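Cable-handling cell: what stopped the April run

The unplugging trials at the Sanddale bench were halted in April after episode 76 when the left arm closed on the charging cable well below the plug and kept pulling. The task is simple on paper. A phone lies face down on the table with its charger connected, and the arm has to grip the plug housing, draw it straight out and set it down. Dénes Mészáros, who was on the stop button, cut power by hand. The force limit should have tripped first and did not.

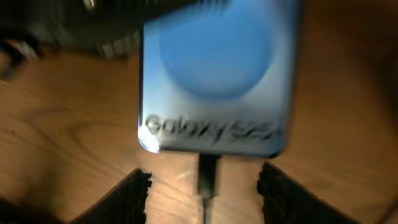 Page last changed: April, 16:40 (D. Alvarado)

Wrist camera views of the approach are badly smeared. On a Galaxy S22 the model name can still be read, but the letters are doubled, and the plug detector was running on images of that quality. It returned a grasp point with high confidence anyway. Tímea Magyar replayed the log and found that the Abera planner had skipped the settling pause before the final approach. The pause had been set to zero in a configuration file copied over from the Virnulura pick tests, where the targets are large and a little blur does no harm.

The force limit is a separate fault. The threshold was entered in raw sensor counts, 3536, in a field that expects newtons. At that value it can never trip. The field accepted the number with no range check. Botond Lakatos went back through the earlier runs and found 13 with the same setting, all of which finished without an overload and so were never looked at.

Slack cables were reviewed at the same time. Wiring near the arms hangs beside the desk within reach of a finger, and the planner's collision model includes the tabletop and the arms but no cables. The second arm is also modeled only at its planned position. If it lags, the first arm has no knowledge of where it really is. No contact between the arms was logged, but the smallest computed clearance in the April data was about 8 mm, and the safety sheet asks for more than that.

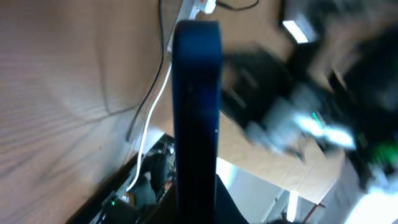 Changes before restart

The settling pause is back in the planner and can no longer be set to zero. Force limits are now entered in newtons with an upper bound, and the controller refuses to start if the value is outside it. Crescencio Chávez is adding measured joint positions for both arms to the collision check. Cables will be treated as a fixed keep-out zone until Prukine delivers the updated model.

Runs resume at reduced speed with one person at the stop button. Anyone holding a copy of the old configuration file should delete it and pull the current one. Questions about the log go to Tímea.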